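Progress report to the Forkstead fund
Changing room seating and kit store, Sendach sports hall
Nov 5, 2021

Work covered by the grant began in April. The first stage was the padded seating in the changing rooms, and the second is the sorting and storage of team clothing. The seating is finished. The clothing work is under way.

Seating

The old slatted benches have been taken out of both changing rooms. Hollis supplied the new padded units and fitted them over two weekends. We spent $1764 on covering fabric, against a budget line of $1,800.

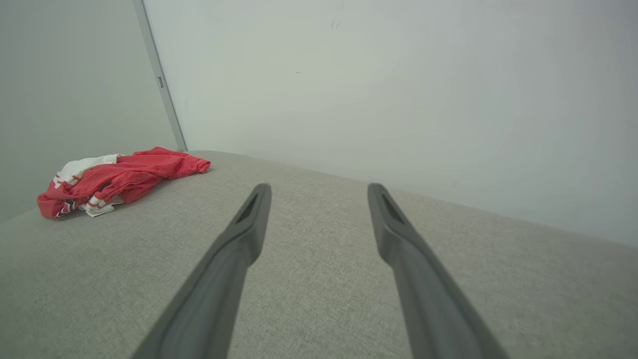 Our main concern in choosing a cover was how it would look after a season of use. Plain colors were ruled out early because the samples marked easily. The gray we settled on has a fine speckle of lighter and darker threads, and the weave is close enough to brush clean. Hollis has left us enough spare fabric to re-cover one unit.

Players from the Sidorbridge under-14s used the seating first. Their coaches asked for more hooks above it, and these have been ordered. Cleaning is now on the weekly rota: a brush down after the Saturday games and a damp cloth where needed.

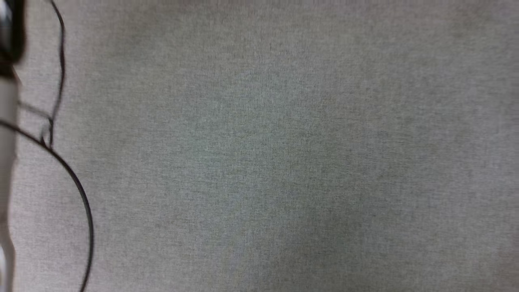 The cleaning time has been met from our own budget and is not charged to the grant. We also paid for the disposal of the old benches ourselves.

Clothing

We hold 126 shirts. Before the grant they were kept in bags in the boiler room, with no record of sizes. Each shirt is now laid out on the padded surface, checked for tears and loose trim, and then folded and put away by size. So far 70 have been done.
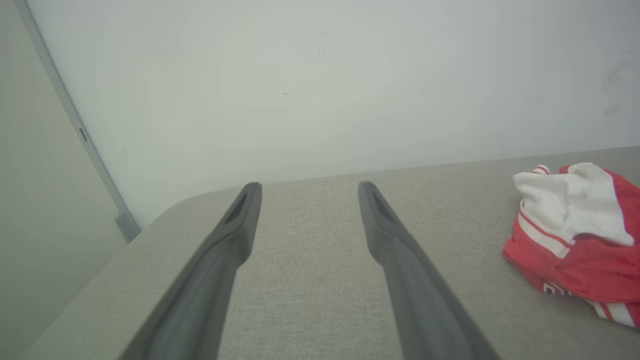

Red and white clothing on the gray padded surface.

Of the shirts checked, 21 need repair, mostly at the hem or cuff. A tailor in Sidorbridge has quoted for the work and we expect to accept. Shirts past repair will be cut up for cleaning cloths.
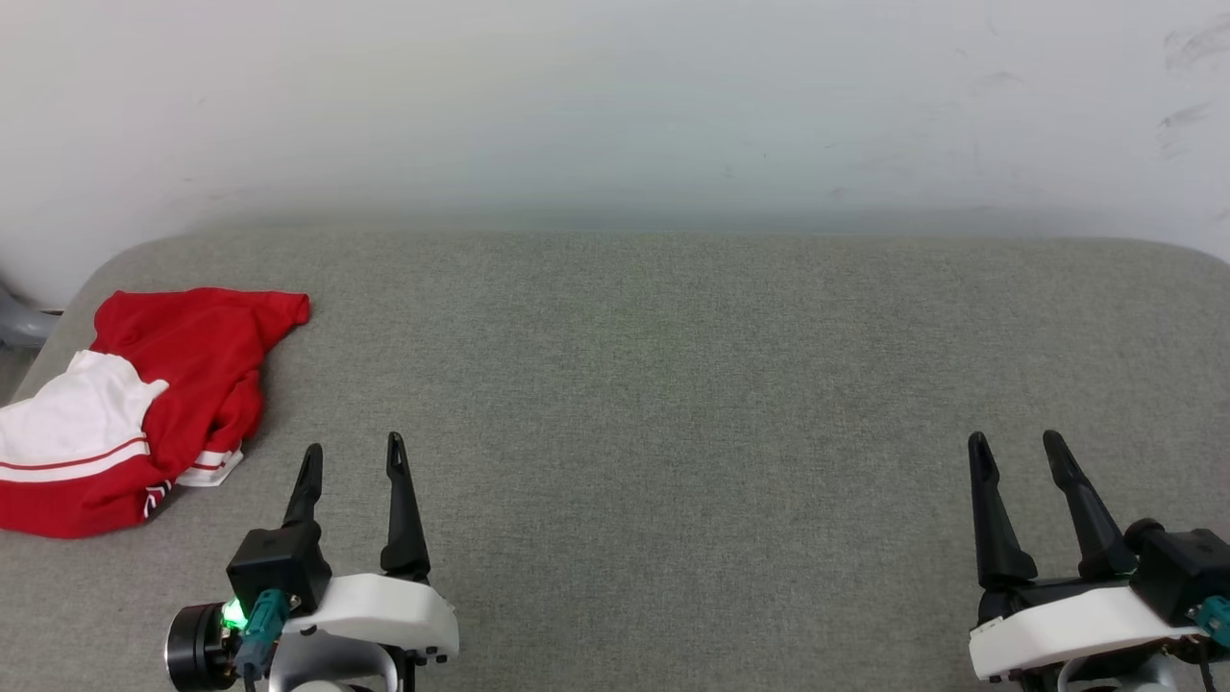 Will the remaining shirts be finished within the grant period?
We expect to have them checked and put away by the end of the winter break. The repairs may take longer, depending on the tailor.

Next steps

The hooks will go up when they arrive. Shelf labels for the kit store still have to be printed. Receipts for the fabric and fitting are attached, and the final claim will follow once the repair bill is in.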